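Altgate wind garden opens above Derkovgate

DERKOVGATE - A new outdoor sculpture park has opened on the ridge above town, with a ring of moving metal works that turn, tip or hum depending on the wind.

The park is called the Altgate, after the old stone gateway at the foot of the hill. It took over a sheep pasture that had not been grazed in years. Visitors leave their cars in the lot behind the feed store and walk up a gravel track, a climb of about 50 minutes at an easy pace. There is a bench halfway and a water tap at the top.

The main work, titled "Prollitz," is a circle of tall steel masts standing in a shallow bowl of packed earth. Each mast carries a curved blade that swings freely. When the wind comes from the west, the blades line up and leave a clear view through the circle to the valley. In an east wind they close, and a person standing in the middle can see only metal and sky. The masts are set into concrete footings and the ground between them has been seeded with native grass, which is still thin in places.

A smaller group of works sits farther along the ridge. Two are made of slate slabs hung on chains. Another is a long copper trough that collects rain and lets it out through a row of holes at the lower end. In dry months the trough will be left empty.

The metal parts were made by Sakai, a fabrication shop on the river road that normally builds farm gates and grain chutes. The shop also cast the 556 bronze markers that line the path. Each one is stamped with the name of a wind, taken from sailing books, farm almanacs and letters sent in by people in the county. A few names appear twice because they are used for different winds in different places, and the artists decided to leave both in.

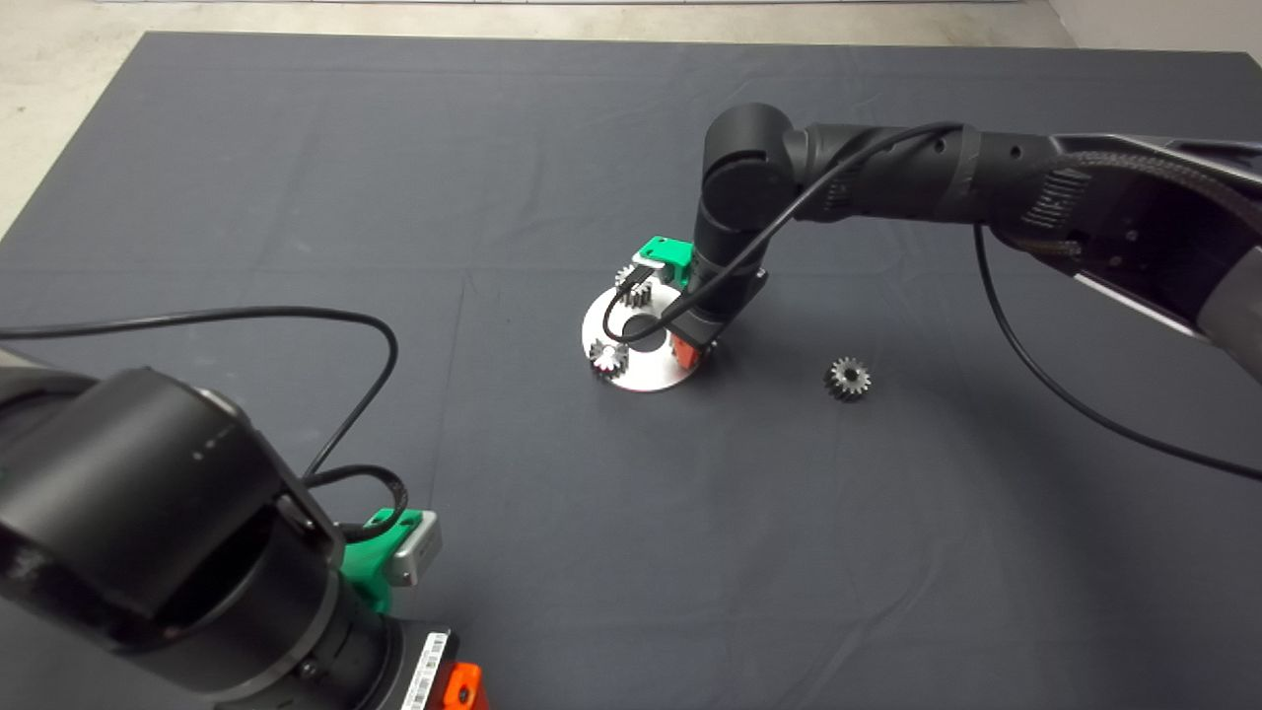
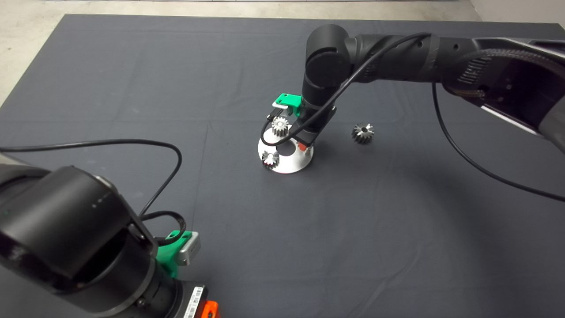
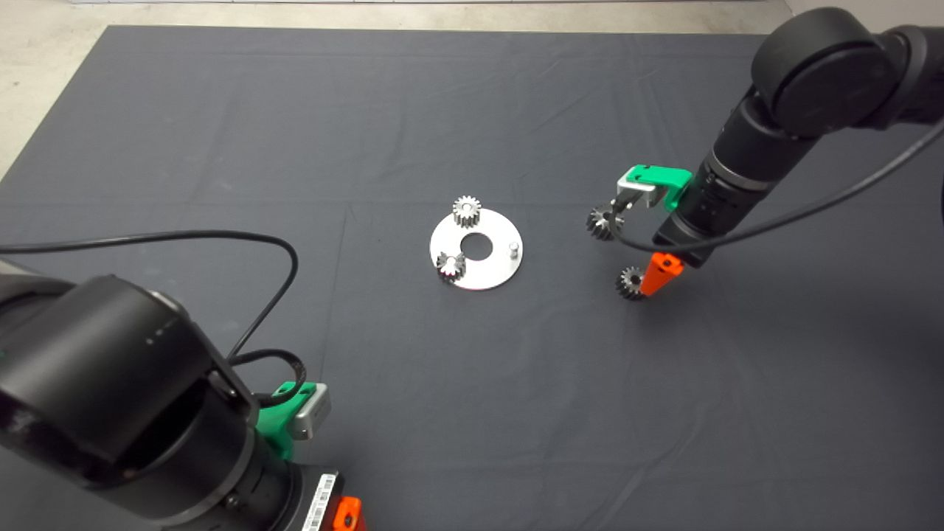

Work on the hill went slower than planned. The first winter washed out part of the track, and the upper section had to be cut again on a gentler grade. Two of the blades were taken down after a storm in January and put back up with heavier bearings. The park was due to open in spring but missed that date by several weeks.

Neighbors had raised questions about noise. The slate works knock against each other in a strong wind and can be heard from the nearest farm. The park now ties them off at 9 p.m. and lets them loose again at 8 a.m. The masts make a low sound that does not carry much past the ridge.

More than 1,000 people came up the hill in the opening month, according to the park. The parking lot filled on several afternoons, and drivers were sent to the school field instead. The town is looking at whether a shuttle could run in summer.

Entry is free. Dogs are allowed on a leash but must stay outside the mast circle. The track is not suitable for wheelchairs above the bench, though visitors who need a ride to the top can arrange one by calling the park office a day ahead. Climbing on the works is not allowed, and the mast circle closes when wind speeds are high. A red flag at the bottom of the track shows when that is the case.

A printed map with the location of each bronze marker is sold at the feed store. The park is also still taking names of winds for a second set of markers, planned for the path down the north side. They can be dropped in the box by the gateway or mailed to the park office.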